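# Capítulo 7. Apilabilidad y encaje en envases de cartoncillo

Los envases troncocónicos se transportan y almacenan vacíos, introducidos unos en otros. De la geometría de la pared depende cuántas unidades caben en una caja, qué fuerza se necesita para separarlas y qué carga soporta la unidad inferior. En este capítulo se establecen las relaciones básicas entre ángulo de conicidad, altura de encaje y volumen de expedición. Los métodos de ensayo se tratan en el capítulo 8.

## 7.1 Definiciones

Se denomina **paso de apilado** (*p*) a la distancia vertical entre los bordes de dos vasos consecutivos encajados. La **altura de la pila** de *n* unidades iguales es

H = h + (n − 1) · p

donde *h* es la altura de un vaso suelto. Para valores grandes de *n*, la altura de la unidad suelta pierde peso y el volumen de expedición queda determinado casi por completo por el paso.

Se denomina **ángulo de conicidad** (α) al que forma la generatriz de la pared con el eje del vaso. Si no existe tope, el paso mínimo geométrico es

p = e / sen α

siendo *e* el espesor de la pared. Un ángulo pequeño aumenta el paso y favorece el bloqueo por rozamiento; un ángulo grande facilita la separación, pero reduce el diámetro de la base y con él la estabilidad del vaso lleno.

## 7.2 Topes de apilado

En la práctica, el contacto entre paredes se evita mediante un tope, que suele obtenerse con el rebordeado del fondo. El tope fija un paso superior al mínimo geométrico y deja una holgura entre paredes. Si la holgura es insuficiente, la humedad absorbida por el cartoncillo puede anularla durante el almacenamiento.

**Ejemplo 7.1.** El vaso Sinulia de 16 cl se expide en cajas de 4.000 unidades. La altura interior útil de la caja es de 356 mm y la altura del vaso suelto, de 76 mm. Con un paso de 7 mm, el número de unidades por pila es

n = (356 − 76) / 7 + 1 = 41

Cualquier aumento del paso reduce este valor y obliga a revisar la distribución en planta.
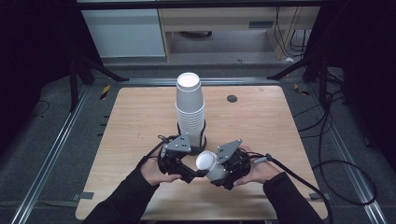
**Figura 7.1.** Vasos de papel encajados. Los bordes forman bandas horizontales a lo largo de la pila.

## 7.3 Fuerza de separación

La fuerza necesaria para extraer una unidad depende del rozamiento entre paredes, de la depresión creada en la cámara inferior y del peso propio. A velocidades de extracción altas predomina el segundo término, por lo que conviene indicar siempre la velocidad junto al resultado.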